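Pendik Workshop Releases Build Files for Toy-Kitchen Robot Arm

5th October. Members of the Pendik shared workshop have published the parts list, wiring notes and control code for Tomeo, a bench-built arm with a two-fingered parallel gripper. The files are free to download.
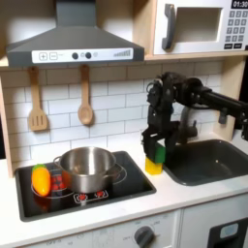 Reading time: 1 min

Tomeo is tested on a toy kitchen, with a kitchen sponge among its grasp objects. The release includes 458 logged grasps and a servo calibration script.

"Cable routing at the wrist took most of August," said Shanti Rawat, who designed the brackets.

Contact: Indira Thomas, Pendik Workshop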